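Chapter 7
Handles, Knobs, and Grips

7.1 Why this chapter comes before the one on cases

Most courses in product design begin with the body of an object and leave the handle for last. The order in this book is the reverse. A handle decides where the weight hangs, which way the object faces when it is carried, and how much room the hand needs around it. If these questions are left until the case is finished, the handle ends up wherever there is a flat spot to bolt it.

The chapter covers three kinds of parts. Handles are held by the whole hand and usually carry weight. Knobs are moved by the fingers and carry almost none. Grips are surfaces, such as the side of a jar or the barrel of a screwdriver, where the hand holds the object directly and no separate part is added. Many everyday objects have all three, and a good part of the work is keeping them from getting in each other's way.

You should have read Chapter 4 (hand sizes) before going on. Chapter 5 is useful but not required. The worksheets use the palm width table in Appendix B, revised in September, so check that your copy is the current one.

7.2 The open handle

An open handle is a bar with a gap behind it for the fingers. The suitcase handle is one and so is the drawer pull. The gap matters more than the bar. A thick bar with a generous gap can be used by nearly anyone, while a well-shaped bar set too close to the case will scrape the knuckles of half the people who pick it up.

The Velloton toolbox is the standard case for study. In its first version the handle folded flat into the lid, and the designers at Urrego gave it a recess just deep enough for bare fingers. The box sold well in warm places. In Clestusham, where it was carried outdoors in winter, more than 2000 were returned to the store, nearly all of them with the handle pried up by a screwdriver and bent. People in gloves could not get a finger under it. The second version had the same lid with a deeper recess, and the complaints stopped.

Two things can be taken from this. The gap has to be drawn around the largest hand that will use it, including whatever that hand is wearing. And a handle that must be raised before it can be held is really two problems, one for the fingertip and one for the palm. 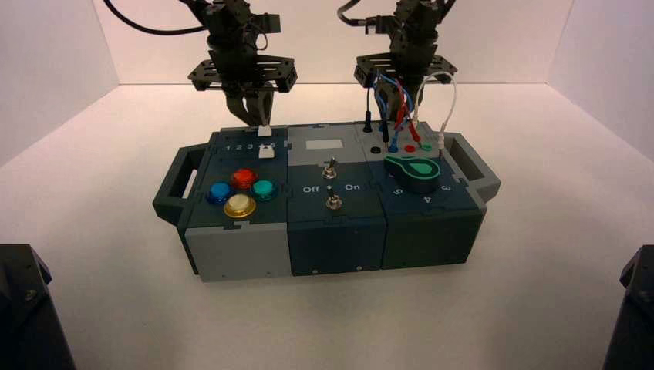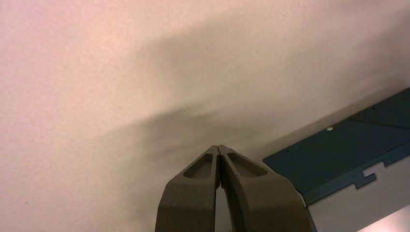
Where a load is wide, one handle in the center is seldom enough. The object swings, and the carrier puts a second hand under the low end to steady it. Trays, coolers, and storage bins therefore have a handle at each end. The same arrangement can be used on a piece of bench equipment, as on the task board in the first picture, which is three square modules long and has a dark gray rectangular loop projecting from either end. Loops of this kind add to the overall length, and that length has to be allowed for on the shelf. Cutouts in the end walls save the space but leave an opening in the case, and the edge of a cutout presses into the fingers unless it is rolled or padded.

The distance between the two handles sets the posture of the carrier. Up to shoulder width, the arms hang close to straight down and the load can be held for some time. Beyond that the arms spread, and the weight a person will accept drops quickly. The Stusness bread crate, 244 of which are kept in the teaching collection, is a little too wide by this rule. Bakers turn it sideways and carry it by the short walls, where there are no handles at all. Students should try it both ways before starting Worksheet 7A.

7.3 Knobs

A knob is sized by the fingers that turn or slide it and by the force it needs. A stove knob takes the thumb and the side of the first finger. A small slider takes one fingertip, and its travel should be short enough that the wrist can stay still.

Spacing is the usual fault. Designers line up knobs evenly because the panel looks neat, then find that the hand working one of them covers or bumps the next. Before drawing a panel, cut the knobs out of stiff card, lay them on the table, and work each in turn with the hand in its natural position. Mark every place the hand touches. The marks show the space that each knob takes up in use, and this is the outline to draw.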